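A chat with Kirsten Tremblay about sound baths

I'd never been to a sound bath before May, so when I finally got Kirsten Tremblay to sit down with me I had a lot of daft questions saved up. She runs the Arkolia sessions, and she laughed at most of them.

"People think they've got to feel something huge," she told me. "Some do. Plenty just have a nice lie down, and that's fine by me!"

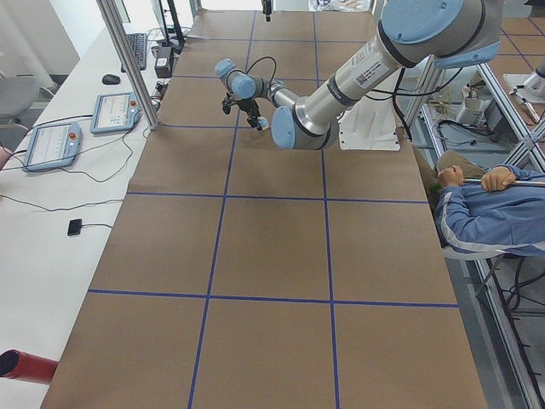 Kirsten came to the bowls after 17 years of teaching piano, and she still talks like a teacher (she told me off for slouching, twice). Her first bowl was a present and she hated it. "It rang like a saucepan. I stuck it in a cupboard." When she plans a session she starts with where everyone will lie, and she likes big rectangles marked out with tape, much like the dark blue lines on the brown paper here. Feet all point the same way and the bowls go down one side.

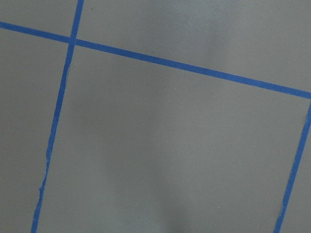 Reading time: 2 minutes

I asked what it costs to get going. "My best bowl was 586 pounds," she said, "and I cried in the car park." She bought it at Ketness – a fair I'd never heard of – and says beginners should borrow one first.

Does it cure things? She pulled a face. "I won't say that. If you're poorly, see your doctor. I can offer you 50 minutes of quiet and a blanket."

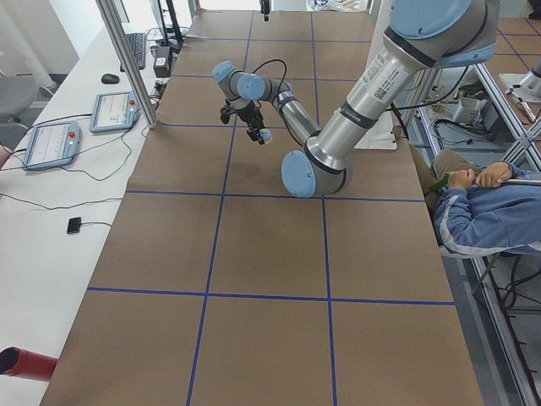 The thing I most wanted to know was what to do if you get the giggles, because I did, badly. "Let them out," said Kirsten. "Somebody always goes, and then the whole room goes." She'd rather have that than a row of people holding their breath. Her other tip was to let your arms go heavy and bend at the elbow, a bit like the silver and pale blue one hanging low over the table, and leave them wherever they settle. I tried it at home on the rug and was asleep before the kettle boiled.

Her next course is at Gilum, and she's already nagging me to book.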